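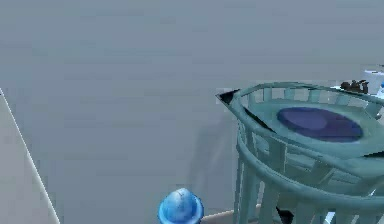

Collision meshes have been the main maintenance item on my sim cell since April. The cell is a tabletop scene with one arm, and it gets rebuilt whenever I swap the props, so most faults come in with the assets. The worst offender this time was the teal lattice basket. Its slats and crossed struts are open gaps to look at, but the importer had wrapped the whole thing in a single convex hull. As far as the physics engine was concerned, the basket was a solid lump, and anything sent between the bars stopped in mid-air.

I ran it through Clesto, the decomposition script I keep in the Desteron repo. The first pass used the default settings and closed the narrow gaps under the upper rail. The second pass split the mesh by connected part before making hulls, and that left the gaps open. Step time went up by 2 ms. I can live with that - the controller loop has 6 ms of slack on this machine.

The inner surface needed separate treatment. A disc lying flat on a mesh made of many small hulls will jitter, and the jitter shows up as noise in the contact log. I replaced the hulls under the recessed top with one box primitive and set the contact margin by hand. Rail and slats keep their hulls.

Next was the rest pose check. Load the scene, hold the arm at home, let it run for 7 seconds of sim time, then compare object poses against the saved file. The blue dome failed. Its origin was at the crown and the saved height assumed the rim, so it started inside the table and got kicked out on the first step. I moved the origin in the asset and deleted the offset I had added in the scene file last year, which had been hiding the same error on an older prop.

Still open: friction on the basket is copied from the Branidis gripper pads and is surely too high. The Athanasiadis config has better values but uses the old units, so I have to convert them before the next rebuild.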